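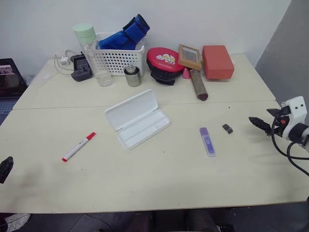

Reader comment from the last price list, pasted as is: we budgeted for the arms and forgot the tables, the cable runs and the spare fingers, and then had to go back and ask for more money. Please put the extras on the same page next time.

OK so, same page.

Nesum two-arm tabletop station
Small item work – putting things into cases, picking up packs, moving stuff across a bench. Sold as a pair of arms only. Single arm is a seperate listing.

In the base price
2 arms, one left, one right
2 grippers with black fingers, fitted
Control box and power lead
Setup call, one, remote

Not in the base price
Tables. Use your own if they're flat and don't rock. Two light ones pushed together are fine but clamp them, and keep the seam out of your main work area.
Surdu spare finger set. Buy it with the order. Shipping one set on its own costs nearly as much as the set.
Giker cable guide kit. The gripper cables loop out past the wrist and need slack. Price it in now, you'll want it.
Training for a second operator
Freight, duties, any local electrical work

Space
Leave 39 inches clear in front of the tables for a chair and a person. Back edge can go against a wall. Stuff stored along the back is OK if it sits outside the reach you set up, laptop included, but measure first and then decide what stays. 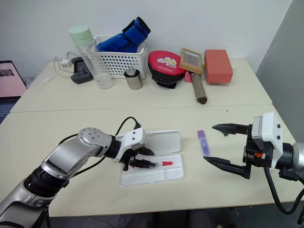

Clerilwood, July

Lead time is now 57 days from deposit, stock arms excepted. Grippers ship in the same crate. Finger sets sometimes come later, ask.

Things to work out before you send us a quote request:

Item size. Thin things lying in a shallow tray, like the red-capped one in the open white case, mean fingers pointing down into a tight space. Narrow tips. Slim upright packs want a side approach with the jaws wide open. If you have both jobs on one table, tell us, becuase the finger choice changes and so does the price.

Lids. Hinged lids take up table behind the case when they're open. Add that to your layout drawing.

Second year. Fingers, cables, one service visit. Most people put nothing down for this. Put something down.

Payment is in 3 parts – deposit, on shipping, on sign-off. Sign-off is your own items on your own table, so have samples ready the day the crate lands. Real ones, same packaging you'll be running.

Trade-in on older Nesum arms: yes, case by case, send the serial plate and hours.

Rental: one station only, currently out. Waiting list is open. Rent comes off the purchase price if you buy before the rental ends.

Quotes hold for the calendar month they're issued in. Accessories can be added up to shipping, arms can't be swapped after deposit.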